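Category: Meetings / Equipment review

Minutes - review of the Pudaveck gripper kit
Date: 2023-01-15

1. Trial so far

The kit is on loan from Breto until the end of the month. It contains two hand-held grippers with wrist straps and marker cubes. The group agreed that soft objects are the harder test, and that they should be tried flat on the white table.

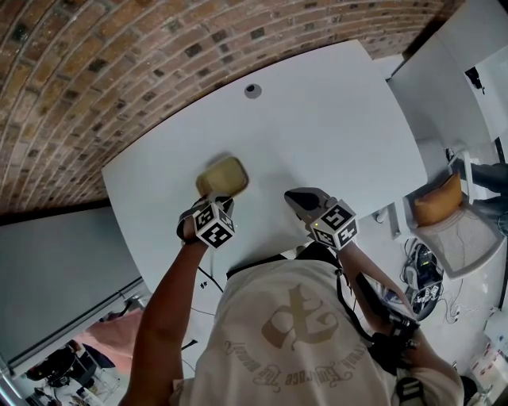
The straps were found comfortable, but one member asked for a shorter cable. Breto will be asked if this is possible.

2. Price

The offer is 3,517 for the pair. Sornenar offered 2,497 in December - without the cubes, which cost 429 more. Small plastic containers stay on the list of trial objects. 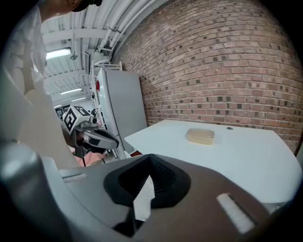 3. Decision

Postponed. The Barredo office will ask both firms for written guarantee terms of 12 months.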